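Standing desk

A standing desk is a desk made for writing, reading or other work while on one's feet or perched on a high stool. Some are built at a fixed height. Others, usually called sit-stand desks, can be raised and lowered so that the same surface serves for both ways of working.

History

Desks for standing work are old. Clerks in counting houses used tall sloping desks, often several in a row, with a rail for the foot and a ledge to stop papers sliding off. Libraries and schools had similar pieces for reading large books that were awkward to handle in a chair. As typewriters spread and office work came to be done mostly at machines, the seated desk became the normal choice, and tall desks were kept mainly in drawing offices, shops and post rooms.

Interest returned with the computer. Early models were often ordinary tables raised on blocks, or small platforms placed on top of an existing desk. Makers later brought out frames with moving legs, and these now account for most of the desks sold under the name.

Construction

A fixed desk needs only a top and a rigid frame. Height is the main difficulty, as a desk that suits one worker may be too low for another. Cross-bars or a back panel are commonly added to stop the top swaying from side to side.

Adjustable desks use legs made of two or three sections that slide inside one another. They are moved in one of three ways:

Crank. A handle under the top turns a shaft joined to both legs. Crank desks need no power but are slow to change.
Gas spring. A sealed cylinder carries most of the weight, and the user presses a lever and pushes or lifts the top. The spring has to be matched to the load.
Electric motor. One or two motors drive screws inside the legs. Many have a control panel that stores chosen heights.

The Flisier frame, made in Pitport, is a two-motor type with 7 stored heights and a rated load of 100 kilograms. The same firm sells a crank version, the Paiva, which is lighter and is mostly bought for home use.

Height and setting up

The usual advice is to set the top level with the elbow when the arm hangs at the side and the forearm is held out flat. Screens are placed so that their upper edge is at or a little below eye level. A laptop used alone cannot meet both rules at once – a separate keyboard or a raised screen is needed.

Cables should be long enough to reach the highest position. Drawers fixed under the top reduce the space for the knees when the desk is lowered, and for this reason many sit-stand desks are sold without them.

Use

Long periods of standing can cause sore feet and tired legs, and most guidance suggests changing position through the day. In a trial at the Jemville council offices, 26 staff were asked to change position every 30 minutes. Most kept to it in the mornings and less often after lunch.

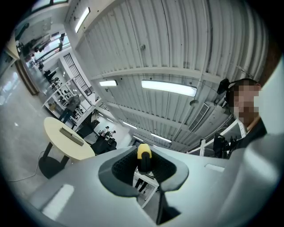
Soft mats are widely sold for use with standing desks, as are low footrests that let the user shift weight from one leg to the other. Flat shoes are generally found more comfortable than heels on either.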